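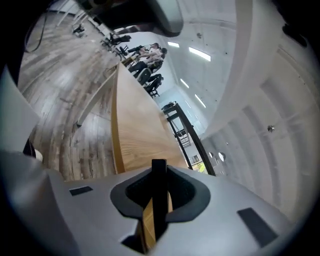
**Posden Books — Catalogue and Stock Meeting**
Minutes, 13/08/2022

Present: buying, web catalogue, warehouse, customer service. Apologies from accounts.

**1. Minutes of the last meeting**

Agreed as correct, with one change. Under item 4, "reprint" should read "reissue". The two are held as separate record types and the difference affects how stock is reported.

**2. Duplicate records**

Web catalogue reported that the May import from Stasolley created duplicate records where a paperback already existed under an older ISBN. The import matched on title and binding but did not check the edition field. 170 titles are affected, most of them history and biography.

Warehouse asked which record holds the live stock figure. At present it is the older one, so the newer page shows as unavailable while copies are on the shelf. Customer service confirmed that this accounts for most of the queries marked "listed twice".

Agreed:

- The newer record is kept in each case and the stock figure moved to it.
- Customer reviews are to be carried over by hand. The merge tool drops them.
- No further Stasolley import until the edition check is in place.

Action: web catalogue.

**3. Intarasuk backlist**

Buying has received terms for the Intarasuk travel and cookery backlist. The offer is firm sale with no returns, minimum order 2000 copies across the list. A sale-or-return offer was asked for and refused.

Warehouse can take the quantity on the upper racking if the remaindered atlases are cleared first. Cookery titles are oversize and will not fit the standard mailer — see item 5.

There was some disagreement on the travel titles, several of which are two editions behind. Buying to go back with a request to leave these out and make up the minimum from cookery. Decision held over.

Action: buying.

**4. Price display**

The saving shown on product pages is calculated from the list price at the time the record was made. Where the publisher has since changed the price, the percentage is wrong. One reader complained that a hardback was shown as reduced when it was being sold at full price.

Agreed that the list price will be refreshed nightly from the Starel feed. If the feed has no price for a title, the saving line is to be hidden and the selling price shown alone. Rounding stays as now, to the nearest whole per cent.

Web catalogue noted that the feed allows 3000 look-ups a night on the present plan, so the full list will be refreshed in turn, with front list titles done every night.

Action: web catalogue, to test on the biography section first.

**5. Packaging**

The large mailer is out of stock at the supplier. Warehouse holds 60 and will keep them for art and cookery. Other oversize orders go in the folding carton, with the extra postage charged to packaging and not to the order.

Customer service asked whether corner damage on returned books is being recorded by mailer type. It is not. A column will be added to the returns sheet.

Action: warehouse.

**6. Any other business**

Signed copies: to be given their own record in future, with the word "signed" in the binding field and not in the title. Existing records to be changed as they sell through.

Pre-orders: the release date on the page should match the confirmation email. Customer service to send examples where it does not.

**7. Next meeting**

Date to be set once Intarasuk has replied.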